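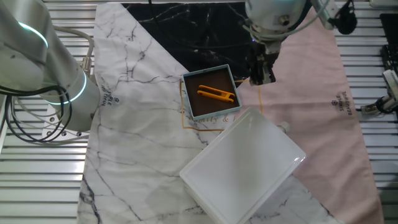
4.2 The acting head of mission as a permanent condition

The literature on diplomatic vacancies generally treats the chargé d'affaires ad interim as a stopgap, and the Latin encourages this reading. Our files suggest a more generous understanding of "interim". Of the 25 postings coded for this study, seven were led by an acting head for longer than their most recent accredited ambassador had served. At Erkby the acting head outlasted two foreign ministers and the lease on the residence. The foreign ministry's own annual report continued to describe the post as "in transition", a phrase carried forward each January with no visible editing beyond the year.

We distinguish here between vacancies caused by the sending state and those caused by the receiving state. The first kind is the more common. A nominee is announced, the announcement is welcomed, and the file then enters a period in which every office consulted believes it is waiting for another. In the Favis case the name had been cleared by the department, returned for a signature that was already on it, and cleared again. The second kind arises when agrément is neither granted nor refused. Receiving states seldom give reasons for withholding it and are under no obligation to do so, and the silence has to be interpreted by people whose careers reward interpretation. Dorkska's silence on a proposed ambassador was read in successive cables as displeasure, as a signal of openness, and finally as a public holiday.

Our coding follows the date on which credentials were presented, where a date exists. Where it does not, we used the first mention of the ambassador's title in the host government's diplomatic list. These lists are revised irregularly. The Mohmand list still showed a military attaché who had left to manage a winery, and two coders independently recorded him as present. He has been removed from the dataset, though evidently not from the list.

Figure 2 should be read alongside the section as a whole.
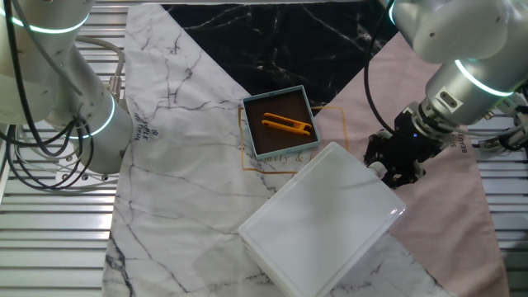

Figure 2. Square tray containing a yellow plastic clip, on white marble-patterned cloth.

The effect of a long vacancy on the work of a mission is harder to establish than former ambassadors tend to assume. Consular output at the seven posts did not fall. Routine reporting rose slightly, possibly in the absence of someone senior enough to send it back for shortening. What declined was access. Acting heads at Erkby and Favis were received by deputy ministers and directors-general but rarely by ministers, and the seating plans for national day receptions, where these survive, place them behind the representatives of much smaller states. Protocol officers we interviewed defended the practice on the grounds of precedence – which is, to be fair, what protocol officers are for.

Money complicates the picture. An acting head draws a supplementary allowance well below the cost of an ambassadorial household, and finance divisions had noticed. One internal memorandum from the Dorkska file observes that the vacancy "continues to perform favourably against budget". We found no evidence that a nomination was ever delayed for this purpose. We also found none that anybody in finance had asked for one to be hurried.

A limitation should be noted. The interview material leans heavily on retired officials, who were generous with their time and not always with their dates. Several placed their own arrival at post on 16th November, the date of a reception that all of them remembered and that one of the host governments denies having held. Such recollections were retained for colour and excluded from the duration analysis in section 4.3.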